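The Great Basket Sort

I finally did it! After months of shoving things into the drawer by the window and leaning on it until it closed, I took the whole thing out in October and tipped it onto the bed. It was a mountain. Pens, dead batteries, a bag of curtain hooks from two apartments ago, a key that opens nothing I own. I was so happy I put music on.

My rule this time came from my aunt, who runs the tidiest kitchen I have ever stood in: every little thing gets a basket or it gets a new home. She buys hers at Lidach, the housewares place near the bus depot, so off I went. You know those stores where you go in for one thing and come out with your arms full? I came home with 2 baskets and a box of tea, and I consider that restraint.

I love a basket with holes in it. You can see what's inside without digging, crumbs fall through (then you wipe the shelf, fine), and they rinse clean under the tap in a second. Plus they come in colors that make a dull corner look cheerful — green is my favorite by a mile, and I will hear no arguments.

The pens went first. I tried every single one on the back of an envelope and kept the ones that wrote. Then the cables, which I coiled up and tied with bread bag clips and bits of ribbon. I gave away a whole bag of bits and pieces to my neighbor Asfaw, who fixes radios and was delighted with things I would have thrown out. It took me up to 47 minutes per shelf because I kept stopping to read old receipts. One was for 42 postcards. I have no memory of buying 42 postcards!

Somewhere in the middle I got hungry, as you do, and the sorting turned into a snack.
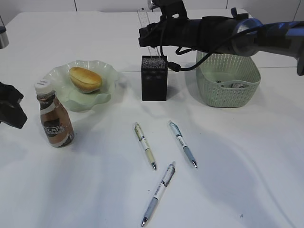 Posted by Feven Habte
Filed under: Home, Small Joys

A bread roll on a glass plate with a wavy edge is my idea of a proper break. I'm so fond of that shape, it's like eating off a flower, and the pale green goes beautifully with the basket. Add a bottle of coffee drink and I'm good for another hour.

The ruler is staying out, by the way. I reach for one constantly (shelf liner, wrapping paper, arguing over whether a picture is straight) and a clear one is so easy to line things up with. Next up is the hall closet, and I've already got my eye on more baskets!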